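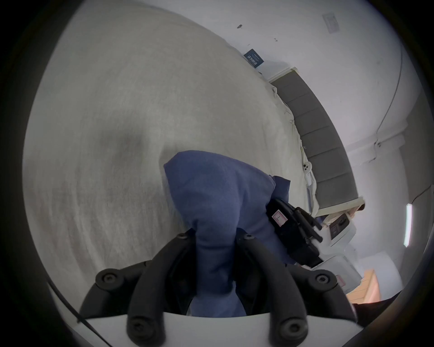 bittencourt_floor

Ticket 1855
Opened: 19 March 2018
Site: Verach, garment handling
System: Verkero hand-held grippers, task queue v9
Priority: normal
Status: open, workaround in place

Summary
Task queue closes a folding task while the operator still has both grippers on the cloth. The task is logged as complete, the next one loads, and the operator has to reject it by hand. Output per shift is understated and break timers start early.

Steps to reproduce
1. Log in at the bed station and load any single-garment task.
2. Pick up the garment with one gripper only.
3. Leave the other gripper still for 16 seconds.
4. Queue reports "task complete".

Expected: task stays open until the operator closes it.
Result: task closes on the idle timer of either gripper.

Log, entry 1
Cleared the queue cache and restarted the station. No change. Idle timer reads the two grippers separately, and the shorter one wins. The old manual folding sheet had no timer, so operators had no reason to keep both hands moving. Several now shake the idle gripper to hold the task open. Two have reported sore wrists by the end of the shift. Passed to the shift lead as a separate item.

Log, entry 2
Raised the timer from 16 to 113 seconds at one station. False closes stopped there. Side effect: breaks are offered late, because the break prompt uses the same value. Asked Virnuvau whether the two can be split.

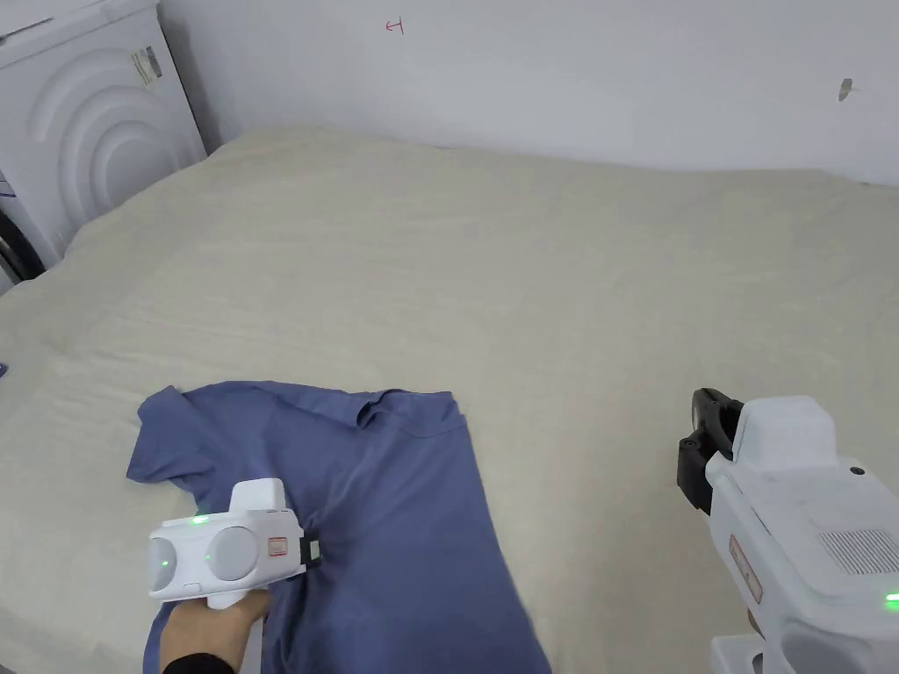 Does an early close count against the operator's rate?
The rate is taken from closed tasks less rejected ones, so each false close adds one reject to the operator's record. Those rejects can be removed on request until the fix is in. Send the station number and the start time of the shift.

Log, entry 3
Virnuvau confirms the break prompt and the idle timer share one setting. Split is planned for the May release. Until then the raised value goes to all bed stations, and breaks return to the paper schedule used before the queue was installed. Operators close tasks with the button and ignore the prompt. 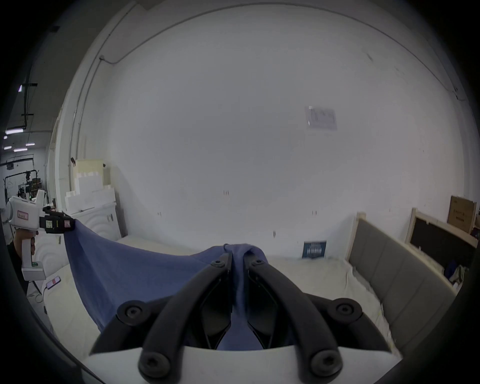
Both grippers on the cloth, fold held at center.

Log, entry 4
Raised value applied at the remaining stations. Rejects from before the change still to be removed. Wrist reports stay with the shift lead and are not tracked in this ticket. Recheck after the May release.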